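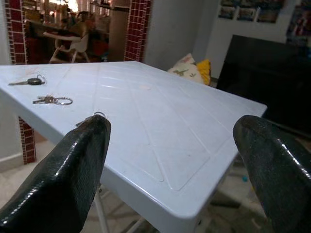 How do you get a white plastic garden table clean again once it has gone grey?

Wash it with warm water and washing-up liquid first, then use a paste of bicarbonate of soda on whatever is left. Most of the grey comes off in the first wash if you give it time to soak.

What you need

A bucket
Washing-up liquid
A soft brush and an old toothbrush
A tub of bicarbonate of soda
Two or three cloths
A hose or a watering can
Rubber gloves

Pick a dull day or start before 10 in the morning. In full sun the soapy water dries on the plastic and leaves marks, and you end up washing it twice. I do ours in April and again in July.

Step 1. Brush off the loose dirt

Move the table on to grass or gravel. Sweep off leaves, grit and cobwebs while everything is dry. Turn the table over and do the underside and the insides of the legs, where the spiders are. Grit left on the top will scratch it when you start scrubbing.

Step 2. Wash

Fill the bucket with warm water and a good squirt of washing-up liquid. Wet the whole top, leave it for 4 minutes, then wet it again and scrub with the soft brush. Moulded tables hold dirt in the grooves, so go along those with the toothbrush. Rinse and look at it once it has dried. Wet plastic always looks cleaner than it is.

Step 3. Paste for the stains

Mix three spoonfuls of bicarbonate with one of water. It should stay where you put it. Rub it on in small circles with a damp cloth, leave it for about 49 minutes if the stain is old, and rinse well. Green algae goes quickly. Barbecue grease takes a second go. Rust rings from plant pots may only fade.

Esi Quartey, who has the plot next to mine at Irkcombe, uses plain white vinegar for algae, one part to four parts water. It works as well as the paste but it does smell for an hour or so. Don't mix vinegar with bleach, or put one on straight after the other.

Bleach and scourers

I have stopped using bleach on plastic furniture. The table I used it on turned yellow and chalky by the second summer. Wire wool and green scouring pads are also a bad idea, as the scratches fill with dirt and you can't get it out again.

A pressure washer is all right on its lowest setting if you keep it well back. Held close, it roughens the surface.

If it is still dull

Old plastic loses its shine from sunlight and no amount of washing will bring it back. You can paint it with a spray made for plastic. Sand lightly with fine paper, wipe off the dust, and give it two thin coats, leaving it overnight between them. Check the tin to see how long it needs before you put anything heavy on it.

Storing it

Dry the table before it goes in the shed, legs included. If it has to stay out, tip it on its side against a wall so that water can't sit on the top. Covers are fine as long as air can get in underneath. Mine was too tight and the table came out in spring with black spots all over it, so it was back to Step 3.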